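Course Handout 4: Dishes Outside the Kitchen

Housekeeping and Small Homes, evening course, Flisummont
Notes prepared by Olumide Aliyu

Please read these notes before the practical session. Last time we spoke about cupboards and shelves. Now we continue with crockery which must be sorted in another room, as it happens in many small flats and rented rooms where the kitchen has no free surface.

1. Why the bed is used

In a one-room home the bed is often the largest flat place. People put on it the clean laundry, the shopping, the papers, and also the plates and bowls when they move in or move out. I do not say it is wrong. A bed is soft, and a bowl that falls over on a blanket has a better chance than a bowl that falls over on a tiled floor. But the softness makes also a difficulty: a stack does not stand straight on it, and a cup will roll when somebody sits down.

So the rules for the bed are these:

- Leave the blanket on, and pull it flat before you start.
- Plates go in one low stack, near the edge where you stand.
- Cups are laid on the side or put inside a bowl. Do not try to make them stand.
- No person sits on the bed until the last piece is gone.

2. The basin

A plastic basin with a handle is the most useful thing for this work. It carries bowls from one room to the other, it can be used for washing, and after that it can be hung on a nail. Choose one which is wider than your biggest bowl, so that the bowl can lie in it at an angle and come out again without force.

Ceramic against plastic is quiet and safe. Ceramic against ceramic is where the small chips come from, most of all at the rim. If you must put two bowls together, lay a cloth between them.

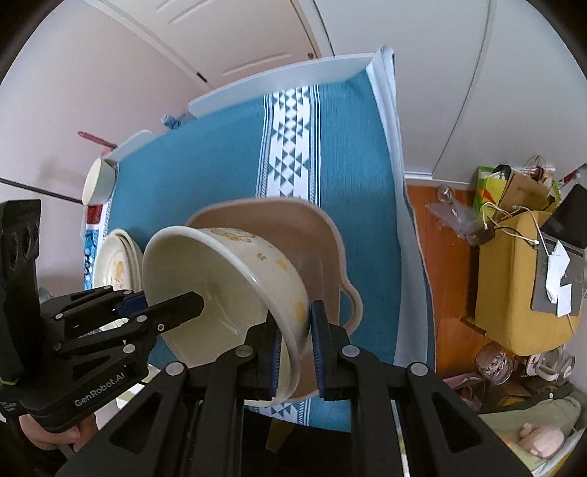
Selorm Nyarko objected to this part when we discussed it in class, saying that at home the basin was always filled to the top and the family never lost a bowl, and that one cloth for every bowl is too much for a household with 16 of them. I accept the objection partly. For thick bowls the cloth can be left out, if you carry the basin with two hands and the way is short. For thin cups I keep my advice.

3. Looking at the inside

Take the bowl by the rim and tilt it to the side, towards the light. From the top you see only the bottom of the bowl, but when it is tilted you see also the wall, where stains like to stay. Many bowls with a nice pattern outside are tired inside. Tea and soup leave a shade which ordinary washing does not take away. Try a paste of baking soda and water, leave it for 30 minutes, rub softly with a cloth and rinse. Do not use steel wool, it scratches the glaze and the next stain will enter more easily.

A stained bowl can stay in use. If there is a crack which you feel with the fingernail, the bowl goes out of the kitchen and may hold keys or buttons.

4. Homework

Empty one shelf at home and sort the pieces by size. Write down which ones you did not use since August. Bring the list, and please bring also one bowl with a stain for the practical part.

Related handouts
Handout 3: Cupboards and Shelves
Handout 5: Blankets and Bed Covers, Washing and Folding
Moving House with Few Boxes (Wadum reading group)
Glaze and Clay, Simple Words

Shared 30 times | 4 comments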